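Orari Lab Reports Dropped Spoon, Several Times

KARNSKA, February — Orari, which builds sorting software for two-armed kitchen robots, has paused its spoon trials after a gripper fault that the company is calling "intermittent" and its technicians are calling other things.

The fault showed up in a long run of 900 picks. In 60 of them the gripper reported a firm hold and the spoon was back on the table. The software, trusting the gripper, carried the empty air carefully to its bin and logged a success.

"Our numbers were excellent," said Aparecida Portela, head of testing. "We were very proud of them for most of a morning."

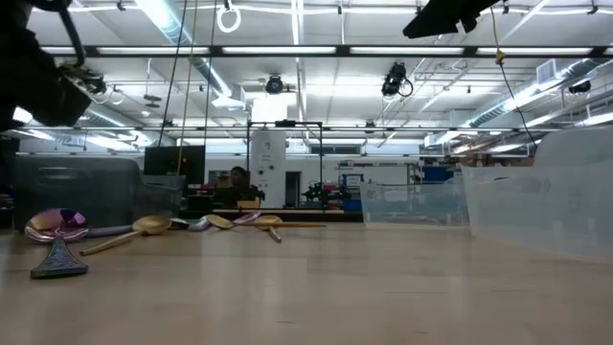

SAFETY AND RECALLS

The trial set mixes wooden spoons with shiny metallic ones. Orari traced the false readings to a worn pressure sensor, made worse by a software update that stopped cross-checking it against the cameras. No one was hurt. One spoon left the table at speed, and staff now stay over 2 meters back while the arms are moving.

Customers running the February update should go back to the previous version and restart the controller, a job of 30 minutes. Replacement sensors will ship free from Plustari, the company's parts supplier.

"Check your bins," said Antonina Pavliuk, who leads customer support. "If the log says full, please go and look."

Press contact: Ivone Arruda, Orari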